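Keeping an old desktop going

Most slow computers are full of fluff. Before you spend money on a new one, spend an evening on the old one, and put the kettle on first, as you will want something to blame for the crumbs.

Shut it down, switch off at the wall and pull every lead out of the back. Take a photo of the leads beforehand. You will think you don't need to. Then lay the case flat on a bench at a decent height and take the side off. 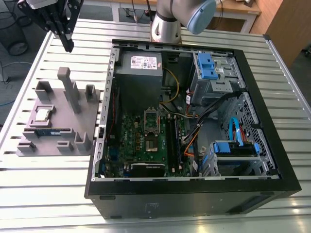 Istmont Repair Club -- Workshop Tips
Page kept by Nia Ellis, last tidied Jul 4, 2023

Screws go in an egg box, one hollow per job. Calum Morrison uses his shirt pocket and has 37 spare screws at home to show for it.

For dust, use a soft paintbrush that has never met paint. Hold fan blades still with a finger while you brush. Keep the household vacuum out of it -- it makes static, and it eats jumpers (the small plastic sort, though ours had a go at a cardigan too).

Leave the power supply shut. Brush the grille, admire the warning label, move on.
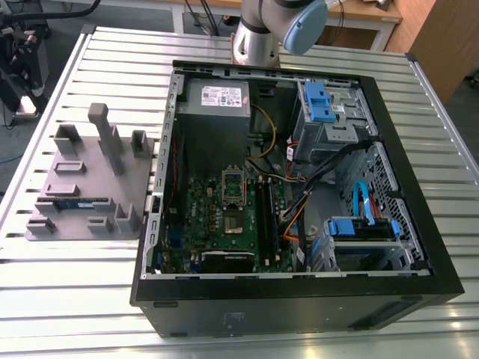

If you are changing the thermal paste, a blob the size of a pea is plenty. Wipe the old stuff off with a lint-free cloth and a drop of isopropyl. Kitchen roll leaves bits behind, and so does the sleeve of your dressing gown.

Memory goes in one way round. If it needs a knee, it's the wrong way round.

Put the lid back on before you test it, or after, according to temperament. I test first, having once done up 8 screws on a machine with its main lead still dangling inside.

Next clean is due in October, when the heating comes on and the cat moves back behind the desk.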